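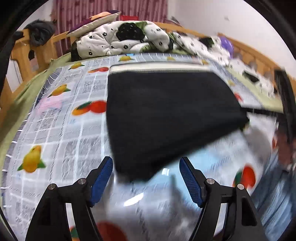
La recogida de ropa a favor del centro de día Oyelaran sigue abierta hasta mediados de diciembre en el local de Groltard. El año pasado las ventas del ropero solidario dejaron 2.272 euros, que pagaron el transporte de los usuarios durante el invierno. Admitimos prendas de adulto y de niño, limpias y dobladas. Una prenda negra con una banda color crema, por ejemplo, va al montón de oscuros, aunque tenga una parte clara. Los abrigos se entregan aparte, en percha.

De momento han llegado 509 bolsas. Faltan manos para clasificar, sobre todo por las tardes, en turnos de dos horas. Quien quiera apuntarse puede hablar con Vesela Hoxha en el mostrador o dejar su nombre en la lista de la entrada. Valdir Araújo recoge a domicilio en la zona de Castton — hasta seis bolsas por casa.

No aceptamos calzado ni almohadas.

Comentarios (3)

Danica Dervishi
¿Las mantas sí las cogéis? Tengo dos casi nuevas.

Vesela Hoxha
Sí, Danica, mantas sí. Edredones no.

Vlasta Popescu
Me apunto a un turno de tarde, la semana que viene paso a firmar.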